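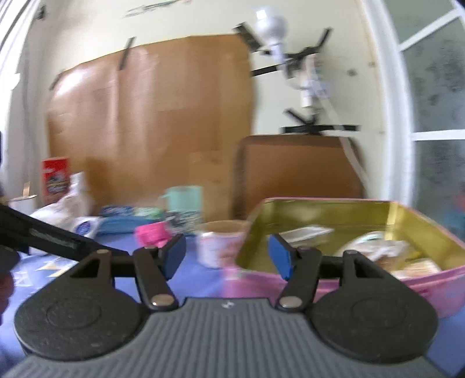
Section 2: Materials and Method

2.1 Scope

The project compared moisture uptake in dry biscuits stored at room conditions over 17 days. Three storage types were tested: a tin with a push-on lid, a folded paper bag and a zip-seal plastic bag. Work was carried out in December at the Broltilov teaching kitchen. Biscuits were plain wheat crackers from a single carton supplied by Ornimitz, so that baking date and recipe were constant across all samples.

2.2 Procedure

Each container was loaded with 500 g of crackers and closed. Samples were removed every second day, weighed, dried in the oven and weighed again. Moisture content was calculated on a wet basis. The balance was zeroed before each reading. Relative humidity was logged beside the containers with a Flollel meter and averaged 69 per cent over the test period.

Each reading was repeated 3 times and the mean recorded. Readings taken on the first day were discarded — the oven had not reached its set temperature — and the starting value was taken from a fresh sample out of the same carton.
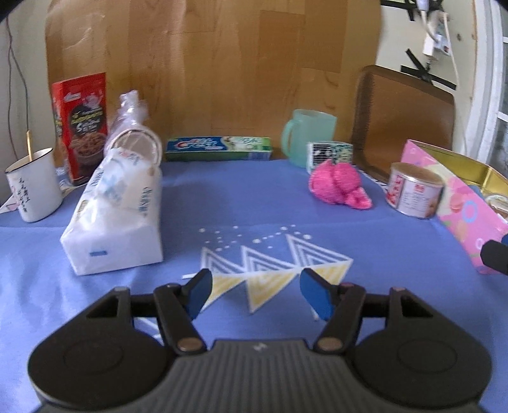
Figure 2. Tissue pack on the patterned blue tablecloth.

2.3 Sources of error

The lid of the tin was opened for every sampling, which let in room air. The same applies to the zip-seal bag, although its opening is narrower and less air was exchanged. The paper bag was refolded by hand and the fold was not always the same width. Crumbs left on the balance pan were brushed off between readings, and this may have affected the smaller samples.

Colour and texture were not scored. The Hoàng method for crispness needs a trained panel and was outside the scope of this report. Results for each storage type are given in Section 3, with the raw weights in Appendix A.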